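Last updated 30 March 2026
By Hadiza Tijani

Progress report to Cernow, shop-floor chores work

Quick one, Ngozi asked for it before the budget call so excuse the shape.

Short version: sorting parts is coming along. Wiring is not. Household side slower than we said it would be.

Shop floor first. The chore is kitting and sorting - take the guts of a small device, board plus harnesses, off the steel tray and get each thing into the right yellow tray. Dull work, people at Eltell hate doing it, good test for us. Arm handles the board OK now. Harnesses still the problem. They sag, they tangle, and a connector end catches on the rim or on the next harness over. 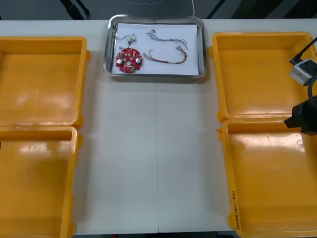 Numbers for the board alone: 100 attempts in the last block, 70 good with no help. Target was higher. Most of the misses were at the pick, very few at the drop. Harness picks we ran 20 and got 2 clean. Not hiding that one. Ngozi Chukwu thinks a softer fingertip gets us part of the way and I agree, but it won't fix the tangling. That needs a better plan for which wire to lift first, and we dont have it yet.

Speed - still well behind a person. A person on the Eltell line does the whole tray while the arm is lining up on the board. Didn't chase speed this period, on purpose.

Grip on the board is its own headache. Components on both faces, tall parts underneath, connectors on top, so not many safe places to put a finger. We wrote a list of no-touch areas with Eltell (big capacitor, screw terminal, anything with pins) and the planner now respects it most of the time.

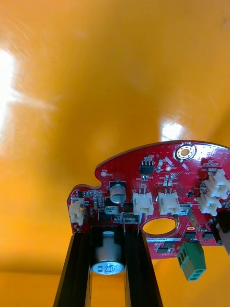 Shiny trays are hurting the vision too. Glare moves when the arm moves and the edge finder jumps. Matte trays would be the cheap fix, but Eltell's real trays are glossy and we'd only be fooling ourselves. Wernier lent us a polarizing filter, trial starts next period.

Household side (Kettle). Clearing a table: fine with cups and bowls, poor with cutlery. Folding: no. Towels sometimes, shirts no. I would not put folding in any public material yet, please pass that to whoever is writting the brochure.

So can it do chores. Some, slowly, with a person near by. One rigid part out of a tray, yes. Anything floppy, no.

Money: on plan. One overspend on spare grippers, covered from travel.

Asks:
- OK to move the unsupervised demo out of July. I'd prefer no new date until harness picks improve
- a decision on the softer fingertips, quote is with Ngozi
- more mixed harnesses from Eltell, old ones are fine

Full logs on request. Hadiza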